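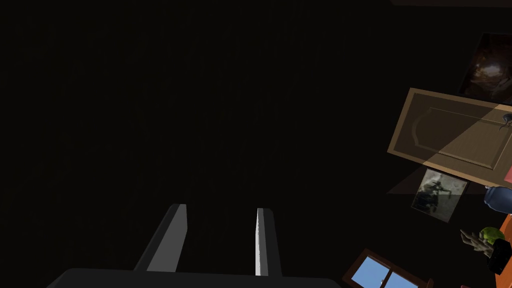
벌린 손가락 두 개와 오른쪽의 나무 문, 액자, 창문. 왼쪽은 거의 검게 나온다.

제목: Re: [korley-list] Flenisow 주방 과제, 손목 화면과 평가 기준
보낸 사람: 프리스 로서
받는 사람: korley-list

안녕하세요. 프리스입니다.

게르게이가 어젯밤에 보낸 메일에 답을 씁니다. 원문은 필요한 부분만 남기고 잘랐습니다. 화면은 시뮬레이터에서 뽑은 것 세 장을 본문 사이에 넣었고, 전체 묶음은 공용 폴더의 April 디렉터리에 있습니다.

게르게이 메사로시 님이 쓴 글:
> 주방 과제를 맡은 사람들에게 확인을 부탁합니다.
>
> 첫째, 손목 화면을 학습 입력에 그대로 넣어도 되는지 모르겠습니다.
> 제가 열어 본 에피소드 중에는 화면의 절반 이상이 어두운 것이
> 있었습니다. 이런 구간을 빼고 학습할지, 조명을 바꾸고 다시
> 수집할지 정해야 합니다.
>
> 둘째, 평가를 몇 번 돌릴지 합의가 없습니다. 저는 200번을
> 생각하고 있고 서볼치는 더 적어도 된다고 합니다.
>
> 셋째, 발표 자료에 들어갈 전체 화면이 필요합니다. 팔 두 개와
> 조리대가 같이 나오는 것이면 됩니다.
>
> 저녁 7시 전에 답을 주시면 회의 안건에 넣겠습니다.
>
> 게르게이

첫째 질문부터 답합니다.

어두운 구간은 확인했습니다. 맨 위에 넣은 화면이 그런 경우입니다. 손가락 안쪽 면은 밝게 나오는데 왼쪽으로는 거의 아무것도 구분되지 않습니다. 오른쪽에는 문, 푸른 꽃병, 주황색 상판의 가장자리까지 나오니 렌더링이 멈춘 것은 아닙니다. 손목이 조리대가 아닌 쪽을 향하고 있고, 그쪽 벽에 빛이 거의 닿지 않는 것으로 보고 있습니다. 쇼바가 조명 값을 열어 보았는데 설정 파일은 지난 학기 것과 같다고 합니다. 누가 바꾼 흔적은 없습니다.

제 의견은 빼지 말자는 쪽입니다. 어두운 구간을 통째로 지우면 팔이 처음 자세에서 조리대까지 가는 동작이 같이 지워지는 에피소드가 생깁니다. 앞부분이 잘린 에피소드로 학습하면 시작 자세에서 팔이 제자리에 머무는 문제가 나올 수 있고, 지난 학기에 컵 과제에서 한 번 겪었습니다. 그때 스테인이 정리한 메모가 위키에 있습니다. 제목은 '앞부분 자르지 말 것'입니다.

대신 밝기 평균이 기준보다 낮은 프레임에 표시를 달아 두면 됩니다. 나중에 결과가 나쁠 때 그 표시로 나눠서 볼 수 있습니다. 표시를 다는 스크립트는 만들어 두었고 지금까지 수집한 에피소드 1150개에 대해 한 번 돌렸습니다. 결과 파일은 episodes.csv 옆에 두었습니다. 열 이름은 dark_flag입니다. 값이 비어 있는 행은 파일이 깨져서 못 읽은 것이니 0으로 채우지 마세요.

비교할 화면을 하나 더 넣습니다.

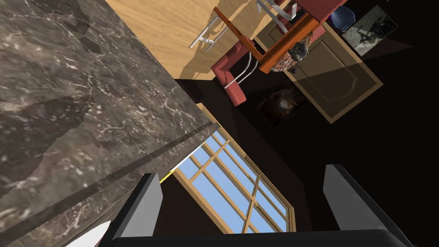 Plorkgate 대학 로봇 동아리 Korley, 주방 과제 팀

여기서는 왼쪽 절반이 조리대 상판이고 흰 무늬까지 잘 보입니다. 그리퍼는 벌린 상태이고 두 손가락 사이로 창문이 들어옵니다. 위쪽에는 나무 바닥과 붉은 의자가 나옵니다. 창문 둘레의 벽은 이 화면에서도 어둡습니다. 그러니까 밝기 평균만 가지고는 쓸 만한 프레임인지 판단하기 어렵습니다. 상판이 들어오면 벽이 어두워도 위치를 잡을 단서가 있습니다. 기준을 하나만 둘지, 상판 면적을 따로 계산해서 두 개를 둘지는 서볼치 의견을 듣고 싶습니다. 분할 마스크를 저장하고 있으니 면적 계산은 어렵지 않을 겁니다.

방이 비스듬하게 나온다는 질문을 신입 부원에게서 몇 번 받았습니다. 손목 화면은 손목이 돌아가면 같이 돌아갑니다. 학습할 때 회전을 바로잡는 전처리는 하지 않습니다. 각자 만든 로더에 회전 보정이 들어 있으면 빼 주세요. 액자나 문을 기준으로 수평을 맞추는 코드를 본 적이 있는데, 문이 화면에 없는 프레임에서는 엉뚱한 각도가 나왔습니다.

둘째 질문, 평가 횟수입니다.

200번에 찬성합니다. 서볼치가 걱정하는 것은 계산 시간인데, 실험실 서버 이름으로 Fang을 쓰는 기계가 밤에는 비어 있습니다. 예약표에 우리 팀 이름으로 밤 시간을 적어 두었습니다. 한 번의 평가가 길어야 2000 스텝이고, 그 안에 끝나지 않으면 실패로 적습니다. 스텝 제한을 늘리자는 말도 있었으나 저는 그대로 두었으면 합니다. 지금까지 성공으로 기록된 시연 가운데 제한에 가까이 간 것은 몇 개 없습니다.

성공 판정은 아직 코드와 문서가 다릅니다. 문서에는 물체가 조리대에서 떨어지고 그리퍼가 닫혀 있으면 성공이라고 되어 있고, 코드는 높이만 봅니다. 높이만 보면 팔에 밀려 튀어 오른 물체도 성공이 됩니다. 제가 판정 함수를 문서에 맞게 고쳐서 브랜치에 올렸습니다. 이름은 fix-success-check입니다. 쇼바가 검토해 주면 합치겠습니다. 이미 나온 점수는 새 함수로 다시 계산해야 하고, 그전까지는 발표 자료에 숫자를 쓰지 않았으면 합니다.

초기 물체 배치의 난수 시드는 평가용과 수집용을 분리했습니다. 평가용 시드 목록은 저장소의 eval 폴더에 있고 수정하지 말아 주세요. 물체를 새로 추가할 사람은 메일로 먼저 알려 주면 됩니다.

셋째 질문, 발표용 전체 화면은 아래 것을 제안합니다.
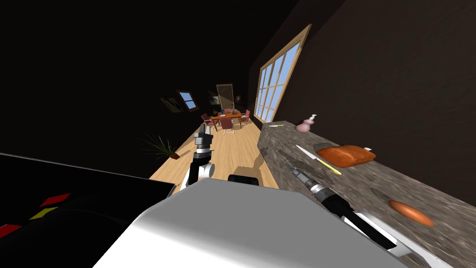 양팔 로봇과 돌 조리대. 안쪽에 식탁과 붉은 의자.

두 팔이 모두 들어오고 오른팔 그리퍼 끝이 조리대 바로 위에 있습니다. 조리대 위에는 노란 손잡이 칼과 분홍색 세제 용기가 보입니다. 칼 옆의 주황색 덩어리는 이 크기로 보면 빵인지 방석인지 알아보기 어려우니, 슬라이드에 넣을 때는 물체 이름을 붙여 주세요. 이름은 화면을 보고 짐작하지 말고 장면 파일에 적힌 것을 그대로 옮기면 됩니다. 앞쪽의 흰 부분은 로봇 몸체라서 조금 잘라도 되지만 왼쪽 아래의 검은 부품까지 다 잘라 내면 팔이 어디에 붙어 있는지 설명하기가 곤란합니다.

스테인이 맡은 포스터에도 같은 화면을 쓰면 좋겠습니다. 포스터 크기로 뽑으려면 해상도를 올려 다시 렌더링해야 하고, 그 작업은 제가 할 수 있습니다. 원하는 가로세로 비율만 알려 주세요. 과제 이름은 Flenisow로 통일합니다. 지난번 포스터 초안에 소문자로 적힌 곳이 두 군데 있었습니다.

남은 일을 적습니다.

게르게이: 평가 횟수와 어두운 프레임 처리 방식을 회의 안건에 올리기
서볼치 코바치: 상판 면적 기준을 쓸지 의견 주기
쇼바 카이말: fix-success-check 검토
스테인 뮐더르: 포스터 비율 알려 주기
프리스: 깨진 에피소드 목록 정리, 전체 화면 다시 렌더링

깨진 파일은 2개입니다. 둘 다 수집 중에 디스크가 찼을 때 생긴 것으로 보이며 복구하지 않고 번호만 비워 두겠습니다. 디스크는 지금도 거의 찼습니다. 개인 폴더에 있는 오래된 체크포인트는 회의 전까지 각자 지워 주세요. 제 것은 오늘 오후에 지웠습니다.

회의는 평소처럼 2층 실습실에서 하고, 저는 수업 때문에 10분쯤 늦습니다. 첫 안건은 저 없이 시작해도 됩니다.

프리스 로서
Korley 주방 과제 팀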